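Pre-use inspection checklist: Protimine hand-held gripper kit, trial unit
Inspected 2022-03-10
Inspector: Leire Lorente
Second check: Casimiro Vidal

Scope: one kit on a trial license from Cifuentes, covering the gripper tool, the camera and its mount, the cable, the charger and the carry case. The trial ends in November. Items are marked OK, OK with comment, or Hold. A Hold keeps the kit on the shelf until it is cleared in writing.

1. Case and contents
1.1 Case latches close and stay closed: OK
1.2 All parts on the packing list present: OK with comment. The packing list has one pad set too few. We have the spare set and have corrected the list by hand.
1.3 Printed instructions in the case: OK

2. Handle and trigger
2.1 Handle free of cracks and sharp seams: OK
2.2 Trigger returns fully when released: OK
2.3 Finger pinch point marked on the housing: Hold. There is no label on our unit. Casimiro has asked Cifuentes for one. Until it arrives, a paper tag goes on the handle. Cleared for bench use only, C. Vidal.
2.4 Trigger effort acceptable over a full session: OK with comment. Two people reported a sore thumb after 35 minutes. Limit is now 20 minutes, then change hands or change operator.

3. Fingers and pads
3.1 Screws on both finger housings seated, none proud: OK
3.2 Pads flat, no lifted corners: OK
3.3 Pad texture clear of residue: OK with comment. Check again after any work with soft fruit. Juice dries in the texture and the pad starts to slide. Wipe with a damp cloth, no solvent.
3.4 Fingers meet evenly when closed: OK

Sorting fruit from the table into a dish is the task we use for the working check. It needs a light grip, and the mix of sizes shows up an uneven closing force quickly. 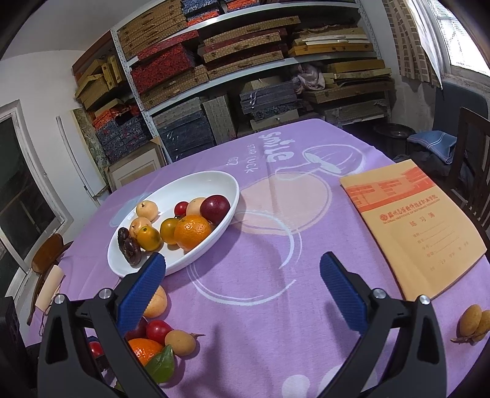
Dullham Workshop, Handling Tools and Safety Group

4. Work area
4.1 Table steady, cloth lying flat: OK with comment. A cloth is allowed for this task. If it drags when a piece is picked up, smooth it and start over.
4.2 Dish placed where the operator can reach it without leaning: OK. The oval dish on the left works for most of us. Left-handed operators may move it.
4.3 Pieces waiting to be moved kept together on the table: OK with comment. The loose fruit was grouped in front of the dish, but a joined pair of the yellow-brown ones was out at the right edge of the table. Bring strays in before starting.
4.4 Papers and books off the working surface: OK with comment. An exercise book was on the right side of the table. It was not in the way of the dish, but it should go on a shelf.
4.5 Chairs pushed in, walking space clear: OK with comment. One chair is against the right edge of the table. Move it if the operator will be working from that side.
4.6 Shelving behind the table stable, boxes not overhanging: Hold. Not tested at this visit. Onyekachi Haruna to check the wall fixings before the next session.

5. Cable and charger
5.1 Cable jacket undamaged along its full length: OK
5.2 Strain relief firm at both ends: OK with comment. Slight play at the tool end. Compare at next inspection.
5.3 Charger runs without smell or buzzing: OK

6. Working check
6.1 Pick and release a large round piece, 3 times: OK
6.2 Pick and release a cherry tomato, 3 times: OK with comment. One dropped on the second try. Pads were wiped and the check repeated with no drop.
6.3 Pick a piece by its stem: not done. The instructions advise against it.
6.4 Camera view stays on the finger gap during the full movement: OK

7. Supplier points to raise
The Justport service plan quoted with the kit covers the trigger spring and the camera mount but leaves out the pads. Aurelio Iglesias wants pad replacement in the price before we discuss buying. We also need the pinch label as standard and a longer cable.

Result: passed for supervised bench use, subject to 2.3 and 4.6.
Copy to: Aurelio Iglesias, Onyekachi Haruna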